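Wallura Lunch Room: Your Clearing-Up Questions

Do I really have to sort my own things after lunch?
Yes please, and thank you for asking! With up to 200 people eating here on a busy day, it makes an enormous difference if everyone spends a moment at the clearing table before heading back.

Where do foil trays go?
Scrape out whatever is left, give the tray a good squash and put it with the metals. Crumpled is perfectly fine (we rather like them crumpled, they take up so much less room). A little grease won't hurt anybody.

And paper cups?
Empty the last of your drink into the sink first, then put the cup with the general trash. I know it feels wrong, it being paper, but our hauler, Honen, doesn't take lined cups.

What about paper towels?
Clean or just damp ones can go in the compost. If you've used one on cleaning spray, it belongs in the trash.

Can I leave cardboard?
Of course, as long as it's flat and reasonably clean. Pizza boxes with cheese stuck to them are a trash item, sadly.

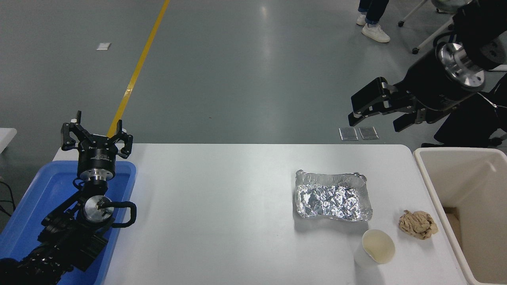

Foil tray, paper cup and paper towel on the table, with the cream-colored bin at the right.

I'm still not sure about something. Who do I ask?
Izzati Menon at the front desk, any time before 6. She's always happy to have a look.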